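July, late afternoon, budget notes

Spent most of today on the equipment list with Minoru, and we're closer than I thought we'd be. The big line is still hand-held grippers. We want 2 more complete units plus spare fingers, and Vinar quoted 1220 per unit, case included, shipping not. Orport is cheaper but won't sell fingers separately, and fingers are what we wear out!

Ilgın wants us to hold off until we've been through more of the clothing work, and I get her point. Thick stuff like hoodies and sweaters is where I'd like to know if the yellow fingers are enough or if we should pay for a wider pair. Vinar has a wider pair at 34 a set – cheap enough that I put five sets on the list anyway (Benoît can cross them out if he hates it).

Other things I don't want to forget: ask Isamu if the spare screws come with the housing plates or get billed on their own, and get the QR labels printed in-house this time. The last batch cost a silly amount for little white stickers.

Lead time from Vinar is five weeks, so the order has to go in before Cledwyn closes the quarter. I'll send him the draft tonight.

Garment work, hoodie by a lower corner, folded pile behind it on the bed: 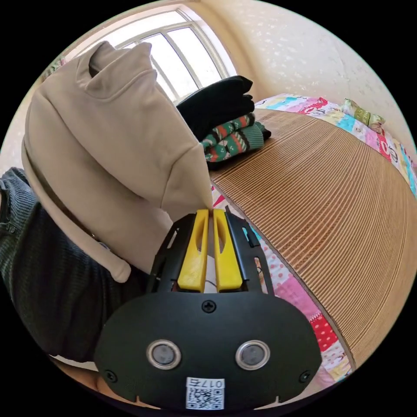
Still to price

Storage bins from Stuvarport, a second charger, and a shelf for the cases.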